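The washing machine finished at ten to seven this morning and played its little tune. I have come to resent the tune. It is the sound of an appliance congratulating itself for doing the easy half.

I've been thinking about halves lately. My dishwasher washes the dishes, but it has never put a bowl back in the cupboard. The robot vacuum does the hall very nicely once I have picked up the shoes, the post, the dog's rope and the lead of the lamp it once tried to eat. The bread maker makes bread if you weigh out the flour. Every labour-saving thing in this house sits in the middle of a job with a human being at either end of it, fetching and putting away, and I am the human being.

So when my friend Ifeoma Ogbonna sent me an article in August with a headline promising that the household robot was "two years out", I did what I always do and looked for the older articles. I keep them in a folder. There are 20 in there now, going back to when I still had a fax number, and the household robot has been two years out in nearly all of them. I admire the consistency. My builder works to the same calendar.

Ifeoma's view is that I'm being unfair and that I ask for the wrong thing. I want the laundry done, start to finish, and laundry is a horror. A shirt has no fixed shape. It has a slightly different one every time you look at it, and half of the basket is inside out. If you set out to design an object to humiliate a machine you would end up with a fitted sheet (which humiliates me too, I'll grant her that).

Start with hard things, she says. Things that stay the shape they were when you put them down.

This is where Dirceu comes in. Dirceu Barros was my neighbour in Brellville for years before he moved out to Rallton, and he spent most of his working life in the stores at Vostbridge, a parts place that supplies garages. I rang him because I wanted to know how much of his old job a machine could do. He laughed for long enough that I put the kettle on.

The big stuff went years ago, he told me. Pallets, shelving, the long walks with a trolley. What stayed was the tray work. Someone rings up wanting a set of pads, a couple of nuts and a clip, and somebody has to go to the bins, get the right ones out, and put them in a tray so that the fitter can find them. He once worked out, in a slow week, that he had filled 335 trays. He hadn't enjoyed any of them. He also hadn't had to think about any of them, and I believe that's the interesting part.

Think what your hands do when you pick up a nut. You don't look at it for long. You sort of sweep at it, and if it skids you chase it, and if it's on its edge you flatten it with a fingertip before you've noticed that it was on its edge. Meanwhile the other hand has hold of the tray so it won't slide off down the bench. Try it with oven gloves on and a pair of salad tongs in each fist. I did, at the kitchen table, with a bag of mixed fixings from the shed, and I'm still finding washers.

That's more or less the position the machines are in. Two fingers per hand, no fingertips worth the name, and a good deal of patience. They don't get bored and they don't get a bad back, and I'd never say either of those things about Dirceu. But a small dark thing lying on a big flat surface is still a proper problem for them, and so is a tray that moves when you touch it.

I used to think the household robot would arrive like a fridge, on a lorry, finished. I now suspect it's being put together out of hundreds of dull little errands like this one, a brake pad at a time.
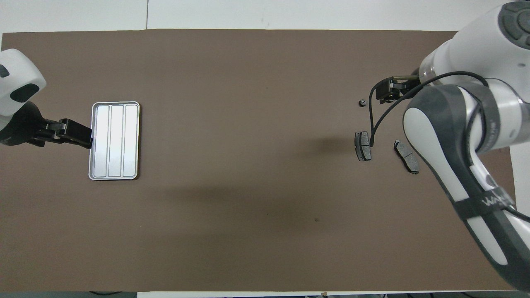
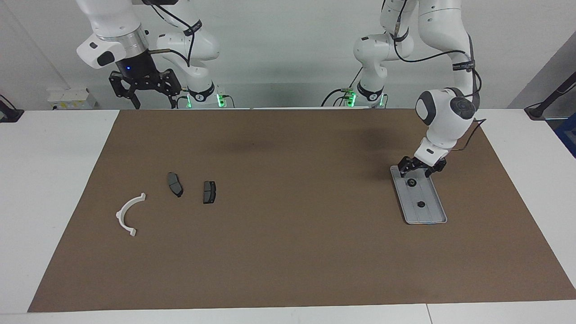
Ifeoma thinks I should find all of this encouraging, and some mornings I do. If you can manage a tray of parts you can presumably manage a cutlery drawer, and if you can manage a cutlery drawer then my dishwasher and I could finally have a third party in the relationship. I would pay real money for that. I'd put up with quite a lot of it going on the floor.

What I can't work out is where I'd keep the thing. My kitchen is two strides long. There's a stretch of worktop between the hob and the bread bin, and an arm of any size would need all of it and probably the bread bin as well. Dirceu says people said the same about microwaves. Dirceu also says he'd have liked one at Vostbridge, in the afternoons, to do the nuts, as long as it didn't want to have the radio on.

I asked him whether he'd have trusted it with an order. He said he would have checked the tray. Then he said he used to check the new lads' trays as well, and his own, and that in all those years the worst mistake in the place had been his: a whole order of left-hand brackets sent to a man in Danladi who wanted right-hand ones. They came back by return of post with a note I can't repeat.

Anyway, the tune has gone off again while I've been typing this, because I didn't open the door the first time and the machine likes to follow up. There's a fitted sheet in there. I'm going to have another cup of tea first.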